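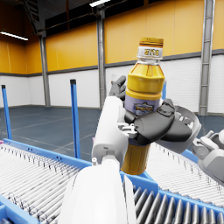
Sherif Fahmy would start with the bottle and build the arm afterward. An arm can be stiff, quiet and well wired, he said, and still be useless if the hand was sized for a block of wood. He would also leave the conveyor for last, and the workshop has done it the other way around.

Visit report: the Humer build at the Peltau shared workshop
Posted in September by the visits editor
148 shares | 20 comments

Peltau is a shared workshop on two floors. The ground floor has the lathe, the mill, a small laser cutter and the racks for members' projects. The upper floor has desks, an electronics bench and the two computers that run Dista, the simulator used for most of the work on Humer. I was there from 2 p.m. until the building closed.

Humer is a two-armed upper body on a fixed base, meant to pick light packages off a roller conveyor. It exists in two forms. The simulated one is complete, with arms, hands, head and a hall full of conveyors to work in. The hardware is one left arm to the elbow, a base plate, and a shoulder housing that has been printed, split, glued and printed again. Members were clear that the hardware follows the simulation and that nothing is cut until the same part has run in Dista for a week.

The shoulder was on the bench when I arrived. The first version carried the motor inside the housing. It ran hot, and getting at the connector meant removing the whole arm. The current version moves the motor into the base and drives the joint by belt. The tensioner is a slotted plate with two screws. It holds its setting, but both screws have to be reached from behind with a long hex key, and the key fouls the cable clamp. A revised clamp was being drawn while I stood there.

The elbow uses a reducer from Lammers, bought used. Backlash is acceptable at the joint and poor at the wrist, where the length of the forearm multiplies it. There are two proposals: a second encoder on the output side, or letting the hand close wide and correct on contact. The second costs nothing and is being tried first, in software.

Upstairs, the session was about picking and holding. The bottle is the preferred test piece. It is tall, it is round, and it tips over if a finger arrives early. The hand model has a thumb opposing the curled fingers, and the usual hold is around the midsection with the bottle kept upright. Fahmy's complaint about sizing was made during this part of the visit, and it was answered with a log: 1,231 simulated picks since the hand model was last changed, failures sorted by type. The largest group was early contact on the thumb side. Slipping came well behind.

Friction is the weak point of the log. The value for the finger pads in Dista was taken from a table and has not been measured. A pull test with a spring scale and a strip of the real pad rubber would take an afternoon. I suggested it, and was told it had been on the board since spring.

The conveyor layout got more of my attention than I had planned. Rollers are awkward to simulate. Modeled as individual cylinders they slow everything down, and modeled as a flat moving surface they hide the small disturbances that make a bottle wobble. The group runs both. The flat version is used overnight for bulk runs, the full version for anything to be believed. A short test with full rollers took 84 seconds to compute on the older of the two machines - long enough to walk down to the mill and back.
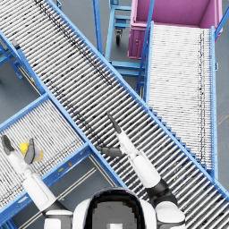
Dista, simulated view over the crossing conveyors. Yellow object in the left gripper, right hand open.

The crossing is deliberate. One belt-height setting for the whole cell would have been simpler, but with one conveyor passing under another the arms have to work at two heights, and the planner has to keep a forearm clear of the upper rail while the hand is low. Most of the rejected plans I saw were rejected for rail clearance. The margin is a single number for both arms. It would be better set per link, with more room at the elbow and less at the fingertips.

Small objects are handled differently from bottles. Closing speed is lower, and the release height is set by hand for each item. I asked what happens with a clear or pale object and got a plain answer: detection in the simulator reads the object's position directly, so color makes no difference. On hardware it will. No camera had been chosen at the time of the visit.

Back on the ground floor, the elbow was run through its range with a bag of screws taped to the end as a load. It moved smoothly in one direction and ticked in the other. The tick was traced to a set screw in the pulley. After tightening it was quieter, though still audible with the extraction fan off.

Notes for anyone planning a similar build. Budget for connectors; they have cost this group more than the printed parts. Keep the simulated and real joint limits in one file. The Humer files disagreed on the elbow by several degrees, and the mismatch was found by hitting the stop. Label the belts by tooth count before they go in the drawer.

The workshop takes visitors on request. Parking is at the rear, and the stairs to the upper floor are steep and have no rail on the left.

Last updated: September, clamp revision printed and fitted, hex key now clears it.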